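Glare, blur and a stubborn blob detector
17/08/2019
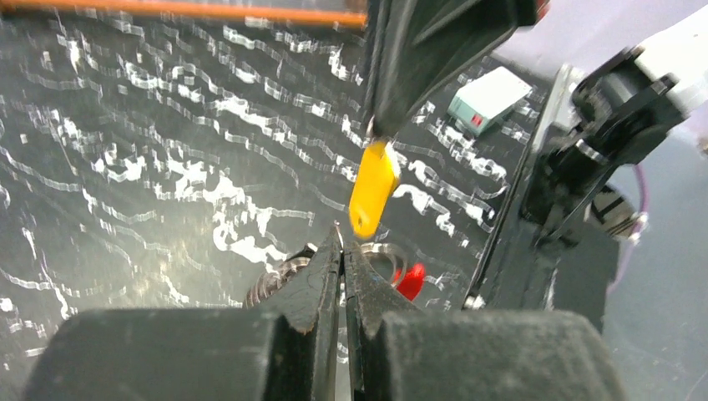
So I promised a post on the perception side of things, and I've put it off for weeks because every time I sat down to write it I'd find one more bug and go chase that instead. Today I'm just going to write it.

Quick recap for anyone new: I'm working on the software for a two-arm tabletop setup, and the whole stack goes by Skenditley (Rhiannon Gwynne picked the name and I've stopped fighting it). My piece is the part that takes wrist camera images and tells the planner where stuff is. The planner is Tadhg Ó Briain's, and it's lovely, and it believes absolutely everything I tell it. That's the trouble!

The old detector was a color threshold plus a blob finder. Yellow works great. Orange and red work great too, until you remember there's an orange strip along the table edge, and then you spend an afternoon wondering why your target is suddenly very long and very thin. I masked out the table border using the arm's own pose and that sorted it.

Reflections were the bigger headache. A dark tabletop sounds like an easy background, right? But it throws back these jagged white squiggles, and my edge filter adored them. In one log of 731 images it reported a "small pale object" in 281, and when I went through them by hand nearly all were glare. The planner would dutifully swing over to pick up a reflection.

What helped most was embarrassingly simple. Reflections slide around when the camera moves and real objects don't, so now I project every detection into table coordinates and make it hold still across a few images before anyone gets to hear of it. I'd read about people doing this years ago and somehow decided I was too clever to need it.

Then there's blur. I used to throw away any image below a sharpness score, but during a fast wrist move that meant throwing away almost the lot, and the tracker would go blind right when the two grippers were close together. Now the blurry ones stay in with less weight, 70 percent off at the worst end. I pulled that number out of the air and keep meaning to tune it properly.

I also wrote a little replay tool called Rosow that steps through a log with the detections drawn on top. Should have done that first. Two evenings of work and it's found more bugs than I managed in a month of staring at printed numbers – including a timestamp mix-up where one arm's pose was a whole image behind the other's.

Still on the list: shiny metal bits, which pick up whatever color is next to them, and a decent mask for the gripper fingers, because the detector still occasionally tells Tadhg's planner that the gripper should go and grab itself. I'd like both working by November. Rhiannon has the branch to review and I'm off to label some more glare.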